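Frischhaltedosen, Schüsseln und die Frage der Deckel

2. Juli 2024

Im Februar hatte ich hier geschrieben, dass der Unterschrank links neben der Spüle als Nächstes an der Reihe ist. Es hat etwas gedauert. Der Schrank enthielt bis vor kurzem sämtliche Kunststoffdosen des Haushalts, dazu die Rührschüsseln, zwei Siebe und eine Anzahl Deckel ohne zugehöriges Unterteil. Das Volumen war zu gut einem Drittel Luft, trotzdem ging die Tür nicht mehr zu.

Ausgangslage

Der Schrank ist innen 56 cm breit, 51 cm tief und hat einen Einlegeboden, der sich nur im Lochraster von 32 mm versetzen lässt. Die Rückwand springt wegen der Wasserleitung auf der rechten Seite um 9 cm vor. Auszüge kommen deshalb nicht infrage, jedenfalls keine in Standardtiefe. Für die Leitung gibt es eine Revisionsöffnung, die frei bleiben muss.

Die Dosen stammen aus verschiedenen Jahren und Serien. Ein Teil ist von Kidska, quadratische Grundform mit abgerundeten Ecken, ein anderer Teil sind aufgehobene Verpackungen, in denen einmal Feinkostsalat war. Dazu kommen runde Dosen von Iltum, die ich nie gern benutzt habe. Runde Dosen verschenken im Kühlschrank bei gleicher Kantenlänge der Stellfläche rund 21 Prozent Fläche, das ist reine Geometrie und lässt sich durch kein Stapelsystem beheben.

Sortieren nach Grundfläche

Der erste Versuch bestand darin, nach Volumen zu sortieren. Das war falsch. Für das Stapeln ist das Volumen unerheblich, entscheidend ist das Maß am oberen Rand und die Schräge der Seitenwand. Zwei Dosen mit gleichem Inhalt können sich ineinander verkeilen oder gar nicht erst ineinanderpassen. Ich habe also alles ausgeräumt, auf den Tisch gestellt und mit dem Messschieber die lichte Weite am Rand abgenommen. Bei weichen Dosen ist das ungenau, weil die Wand beim Anlegen nachgibt. Ich habe dort zweimal über Kreuz gemessen und den Mittelwert notiert.

Das Ergebnis waren vier Gruppen. Die Gruppen A und B sind quadratisch, C ist rechteckig, D ist der Rest. Innerhalb von A und B stapelt alles sauber ineinander, mit einem Versatz von 11 bis 14 mm je Dose. Bei C gibt es zwei Unterteile, die zwar ineinanderrutschen, sich dann aber nur mit warmem Wasser wieder trennen lassen. Zwischen diese lege ich jetzt ein gefaltetes Küchentuch.

Milchige Dosen

Ein Punkt, der mich länger beschäftigt hat, ist die Trübung. Viele der älteren Dosen sind nicht mehr klar. Es gibt dafür mehrere Ursachen, die sich äußerlich ähneln und unterschiedlich zu behandeln sind. Kalk lässt sich mit verdünnter Zitronensäure lösen, zehn Minuten bei Zimmertemperatur reichen. Fettfilm geht mit heißem Wasser und Spülmittel ab, gelegentlich erst beim zweiten Durchgang. Feine Kratzer und die Aufrauung durch die Spülmaschine bleiben. Und dann gibt es Polypropylen, das von Haus aus nur durchscheinend ist und nie glasklar war. In diesem Fall ist das Putzen vergebens.

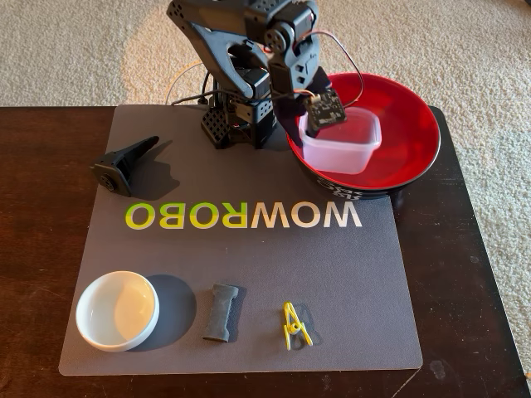
Einen einfachen Test gibt es: die Dose innen und außen anfeuchten. Wird sie dabei deutlich klarer und nach dem Trocknen wieder matt, handelt es sich um Kratzer oder raue Oberfläche, denn das Wasser füllt die Vertiefungen. Bleibt sie unverändert, liegt es am Material. Bei Kalk fühlt sich die trockene Wand zusätzlich stumpf an, wenn man mit dem Fingernagel darüberfährt.

Gegen Verfärbung durch Tomate oder Kurkuma habe ich die übliche Methode ausprobiert, also einen halben Tag auf der Fensterbank in der Sonne. Bei Kurkuma funktioniert das recht gut, der Farbstoff ist lichtempfindlich. Bei Tomate war der Effekt deutlich schwächer. Öl einreiben, einwirken lassen und dann spülen brachte mehr, allerdings hatte ich danach wieder den Fettfilm aus dem vorigen Absatz.

Schüsseln

Die Schüsseln sollten ursprünglich in einen anderen Schrank. Sie sind geblieben, weil sich herausstellte, dass man sie als Behälter für die kleinen Dosen verwenden kann. Eine große Schüssel nimmt ohnehin den Platz ihres äußeren Durchmessers ein, unabhängig davon, ob etwas darin steht. Die Gruppe A passt hinein, sofern die Stapel nicht höher als 18 cm werden. Darüber kippen sie beim Herausziehen nach vorn.

Wer das nachmachen will, sollte auf die Wandneigung achten. Flache, weit auslaufende Schüsseln haben zu wenig ebenen Boden, dort steht eine quadratische Dose nur auf den Ecken und wackelt. Brauchbar sind Schüsseln, deren Boden mindestens die halbe Breite des Randes hat. Die Rührschüssel von Pistmont mit dem Gummiring unten ist in dieser Hinsicht gut, beim Herausziehen aber lästig, denn der Ring bremst auf dem beschichteten Einlegeboden. Ich habe eine dünne Filzmatte daruntergelegt. Seitdem rutscht sie mit.

Deckel

Die Deckel sind der eigentliche Grund für diesen Beitrag. Zur Auswahl standen drei Verfahren: Deckel auf der Dose lassen, Deckel flach stapeln, Deckel senkrecht einstellen.

Deckel auf der Dose kostet das gesamte Stapelvolumen und scheidet bei dieser Schrankgröße aus. Flach gestapelt ist platzsparend, man muss aber jedes Mal den halben Stapel anheben. Senkrecht im Ständer ist der beste Kompromiss, sofern der Ständer verstellbare Stege hat. Ich verwende einen von Contreras mit sechs Stegen, eigentlich für Backbleche gedacht. Die Stege sind gesteckt und sitzen für dünne Deckel etwas weit auseinander. Zwei habe ich umgesteckt, seitdem fällt nichts mehr um.

Gekennzeichnet sind die Deckel mit einem Buchstaben an der Griffkante, passend zur Gruppe. Etiketten haben sich in der Spülmaschine gelöst, auch die angeblich spülmaschinenfesten. Wasserfester Filzstift hielt auf Polypropylen etwa so lange wie erwartet, also kurz. Am Ende habe ich die Buchstaben mit einer Reißnadel eingeritzt und nichts weiter daraufgegeben. Man sieht sie bei Seitenlicht, das genügt.

Ausgemustert

Weg sind alle Deckel mit gerissener Lasche, alle Unterteile mit Rissen am Rand und die runden Dosen von Iltum bis auf zwei, die für Hefeteig bleiben. Die gewogene Menge betrug 681 g. Das klingt nach wenig. Kunststoffdosen sind aber leicht, im Schrank hat der Unterschied ein ganzes Fach ausgemacht.

Die Verpackungsdosen habe ich nicht pauschal entsorgt. Für Schrauben, Dichtungen und Kabelbinder sind sie brauchbar, für Lebensmittel nehme ich sie nicht mehr. Dünnwandige Einwegware verzieht sich bei Wärme, danach schließt der Deckel nicht mehr dicht. Dichtheit prüfe ich mit Wasser: halb füllen, schließen, auf den Kopf stellen, fünf Minuten auf Küchenpapier stehen lassen. Von den Dosen der Gruppe C hat eine diesen Test nicht bestanden und ist jetzt in der Werkstatt.

Jetziger Zustand

Unten links steht die große Schüssel mit Gruppe A, daneben Gruppe B im eigenen Stapel. Oben liegen die rechteckigen Dosen quer und davor die Siebe. Der Deckelständer steht rechts vor dem Rücksprung, wo die geringere Tiefe nicht stört. Die Revisionsöffnung ist erreichbar, wenn man den Ständer herausnimmt.

Offen ist noch der Einlegeboden. Er müsste 15 mm tiefer, das Lochraster lässt das nicht zu. Ich habe die Bodenträger testweise umgedreht und damit 6 mm gewonnen. Sie sind dafür nicht gedacht, deshalb liegt oben vorerst nichts Schweres. Wenn ich die Bohrlehre wiederfinde, setze ich eine zusätzliche Lochreihe und trage die Maße hier nach.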